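**Bornell Court: show home planning meeting, January 10, 2024**

Present: Iona Sutherland (chair), Hugo Guillot, Branwen Bellis, Emil Steiner
Apologies: Severin Egger (on site at Wendia, comments sent by email) 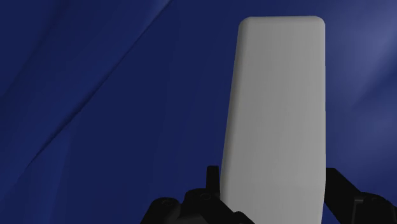 Iona opened by thanking everyone for the push before the break. The first phase is 16 homes and 9 of those are now reserved, which is a lovely way to start the year!

### 1. Notes of the November meeting

Agreed, with one correction from Emil: the end terrace has its utility room off the kitchen, and the notes had it off the hall.

### 2. Floor plans

Hugo brought the revised drawings for the Pichler, our three-bedroom type, and there was real delight round the table. Moving the stairs to the party wall opens up the whole back of the house, so the kitchen and dining space now runs the full width with doors to the garden. The third bedroom gains a proper cupboard as well (Branwen cheered at this, having asked for it twice).

Severin's email asked if the downstairs loo could keep its window. Hugo has checked and it can, provided the boiler goes in the utility room. Agreed.

The Nestard, the two-bedroom type, stays as drawn apart from a wider landing. Emil would still like a window seat in the front bedroom. Everyone liked the idea, and he will get a price for it.

**Action:** Hugo to send final Pichler drawings to Severin.
**Action:** Emil to price the window seat.

### 3. Show home

Plot 4 is confirmed. Plastering is finished upstairs and the stairs go in next. Branwen showed paint cards and fabrics: warm whites downstairs, a deep green for the study, and a really cheerful yellow for the small bedroom. Iona wondered if the green was too dark for a north-facing room. After a good long talk it was agreed to paint one wall and look at it in the morning and again late in the day.

Carpet on the stairs, boards in the hall. Branwen wants buyers to see the storage in use, so the cupboards will be fitted out inside with shelves and hooks.

**Action:** Branwen to get the test wall painted and tell everyone when to come.

### 4. Brochure

Print run of 1000, same as at Wendia. Iona asked for room sizes in metres and feet on every plan, and for the bus times to come out, as they change too often. Hugo offered to redraw the site map so the footpath to the school is clear. Much appreciated!

**Action:** Hugo, site map. Iona, final read of the text.

### 5. Gardens and shared green

Emil reported that the hedging has arrived and looks very healthy. The two old apple trees are staying, and the path will bend round them. Fencing between plots 7 and 8 still needs moving to match the deeds.

**Action:** Emil to speak to the fencers.

### 6. Any other business

Branwen asked about house name plates. Held over.

Next meeting in the site office, once the test wall is dry. Iona to send round a date.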